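4.2 The brick footpath, Truren end

Second site. Quite different from the poured slabs in 4.1, so the method shifts a bit, see the end of the section for what doesn't carry over.

The footpath runs 1117 m from the Skamstead turnoff to the Truren boundary, one side of the road only. Laid as a single contract by Castillo (the paving firm, no relation to M. Castillo on the survey team, we were asked this by both reviewers). Small rectangular clay pavers on a sand bed, jointed with the same sand swept in dry. No mortar anywhere that we found. Kerb on the planted side, thinner edging strip on the road side. The contract drawings give the two edges the same bedding depth. What was built we can't say without lifting them and the council wouldn't let us lift them. Fair enough.

What we wanted to know: does the dust coming off the road do the job of jointing sand, and for how long. Local view is that it does. Jonalyn Abella, who held the maintenance file when we began, put it to us as "the road tops it up for free". The file has no re-sanding entries at all after handover, so somebody was acting on that view, or on no view.

Segments. We split the path into 30, numbered from the turnoff, not equal lengths. Breaks fall at drive crossings where there are any and otherwise wherever the verge planting changes. Segment lengths in Table 6. Within each segment joints were probed along a line at the planted side, a line down the middle and a line at the road side, with a blunt steel feeler, depth to firm material. 956 joints probed in all. Loose dust on top was left where it was, brushing it off first would of changed the thing we were measuring. Gatchalian and Yu did the probing, Castillo recorded. Early starts, packed up by 10:30 most mornings when the glare off the bricks got too strong to see the feeler marks.

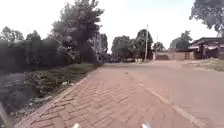 Joint width turned out to matter more than we planned for. The original sheet had no column for it, added after the pilot, so segments 1 to 3 were done twice and the first set thrown out. Width was taken at the middle of the long side of the paver with a taper gauge, never at the corners. Corners in a herringbone are a mess, three bricks meeting and any chip reads as a gap. The zigzag does make it easy to keep your place going along on your knees, which the straight bond at site one did not. Figure 4a has the sort of thing we mean by uneven jointing: some of the joints are wider and darker than the rest, more so toward the kerb on the left, and the paving looks softer over to the right. We'd caution against reading fill depth off a view like that. A dark joint can be an empty joint or just a wide one in shade, and dust evens the colour out with distance until the bricks can't be told apart. All depths reported are from the feeler. Nothing in Table 7 was estimated by eye.

Results, joint depth. Road side line shallowest (best filled), middle line next, planted side deepest. Held in most segments but not all. The exceptions are bunched near the Truren end, where the verge is higher and soil comes down onto the bricks, so the planted side there was full to the top and in places over full. Soil isn't jointing sand though. It held the feeler at the surface and then let it go through with a bit more thumb. We recorded those as "soft fill" and they are kept apart in the table. If you lump them in with the sand-filled joints the planted side looks fine and it isn't.

Dust fill is a similar problem with a different cause. The fines off the road pack in nicely at the top few millimetres and make a crust. Under the crust often very little. In the segments nearest the turnoff Yu could lift crust out in flakes, and the joint beneath took the feeler nearly to bedding. So the free top-up is a lid. It probably keeps the remaining sand from being blown out and it probably keeps weed seed off the sand for a while, neither of which we tested. It doesn't lock pavers.

Rocking. Every paver on the three lines was also pressed by foot, heel on one corner then the opposite corner. Same person throughout (Gatchalian, boots, same boots). 3672 pavers pressed. Rocking was scored yes or no, we dropped the three-point scale from 4.1 after two people couldn't agree on what a "slight" was. Movement went with empty joints, as expected, but it went more strongly with position along the road side edge whatever the fill. That's the edging. The thin strip has crept outward at some points and the end pavers have nothing to push against. Fill them as much as you like.

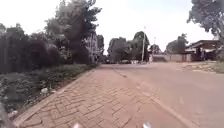
The planted side doesn't show this. Kerb there is stiffer and has ground behind it, so pavers with badly empty joints on that side still passed the heel test. This matters for how inspections get done. An inspector walking the path and feeling for movement would pass the planted side and flag the road side, and then order re-sanding on the road side, where the sand is not the trouble. The feeler and the heel are measuring two separate things and we'd want both.

Verge. Short note only, Hjaltested's part is going in a separate paper. Weeds had rooted in joints in the strip next to the kerb and hardly anywhere else. Roots hold the fill in, up to a point, then lift the brick. Where the verge had been cut back hard the joints alongside were emptier than where it had been left, which is the opposite of what the maintenance guide assumes. Small numbers, could easily be shade or could be the hose. Litter was logged on the verge in most segments (Figure 4b has one piece, white, a bag or wrapper maybe, down among the weeds) but we found no link between litter and anything and have left it out of the model.

Surface dust. Weighed from a template of fixed area, brushed and bagged, three templates per segment. Heaviest next to the road, no surprise. Fell off quickly toward the kerb and then came up again slightly right at the kerb face, where it's trapped. The broad open junction end is dustier than the rest of the path. Tyre tracks in the road dust shift from morning to morning so vehicles do not hold one line, and the amount thrown at the path must shift with them. One week's templates is thin evidence and we say so in 6.1.

Two things went wrong. The bags for segments 11 and 12 were labelled the same and can't be separated, they are reported as one. And the taper gauge was swapped partway for a Zuvstead one when the first went missing, we checked the two against each other on a block afterwards and they agreed, but not on dusty joints.
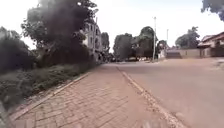
Section 4.2 text last changed: March, 4:15 pm (O. Hjaltested)

Shade came up in review and deserves a proper paragraph, which it didn't get in the first draft. Dust crust forms where the surface gets damp and dries again. Under trees the drying is slower. So we went back and tagged each segment open, part or shaded by whether canopy was over the bricks at noon. Crust was thicker in part shade than in either of the others, thinnest in full sun where it cracks and blows. The stretch in Figure 4c is one where the tag was argued over: a big dark tree on the planted side, out of the strip of bushes, with the pale multi-storey building partly behind it, and across the road the low wall with trees behind it, too far off to matter to the path. We tagged it part. Castillo would have said shaded. Swapping the tag changes the third decimal of the fit and not the ordering.

Buildings we ignored as a source of shade. Set too far back. Poles likewise.

Comparison with 4.1. Don't, mostly. Slabs have wide joints a long way apart and the failure there is at the joint. In brick the joint is everywhere and failure is a patch. Rocking per paver and rocking per slab are not the same unit and Table 8 keeps them in seperate columns on purpose. The one thing that does carry over is the edge. At both sites the edge restraint on the road side had moved before anything else had, and at neither site was it on the inspection form.

What we'd tell a crew, for what it's worth. Check the road side edging first and reset it before any sand goes down. Rake the crust out, don't sweep over it. Use dry sand. Leave the planted side fill until the soil has been scraped back off the bricks or the new sand sits on top of mud. Abella's successor tried this order on segments 5 and 6, after our survey closed, and the follow-up readings aren't in yet.

Segment data, both gauges, soft fill kept apart, in the supplementary file. Segments 1 to 3 there are the second set.

4.3 Drive crossings

Only where a drive cuts the path. Pavers at crossings were left out of everything above.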